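We reached Ciltora a little after ten, having missed the turning at Drondville and gone on nearly to Prarano. The open day is held each August. Leen Majali signed us in and handed over two badges and a photocopied floor plan, which we needed.

The tour began upstairs with the sample store, where returned household goods are kept on shelving until somebody has time to look at them. Each piece has a number. Ours to follow was 2047, a storage basket, and Getachew Endale took us down to the open-plan lab to see where such things end up.

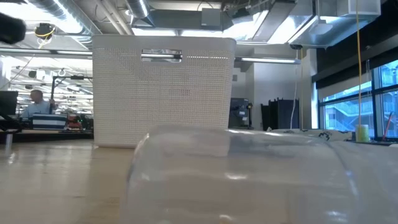

The main lab

The baskets are tall ones, white, with a knit-style pattern of holes in the sides and a cut-out handle near the top. One stands on a pale wooden table by a clear container, and a man works at a desk in the background. The ducts are left exposed overhead and there are long rows of fluorescent lights, so it is a bright place to stand in.

I asked about the handles. Getachew said most complaints are about handles - too narrow, or set too low for a full load - and that lids come next.

Lunch was soup and rolls in the canteen. Eulalia Vergara gave a short talk afterwards on storage for small flats, which ran over. Parking costs nothing if you use the rear gate. The next visit on our list is Duan, and Damián Zapata is taking names.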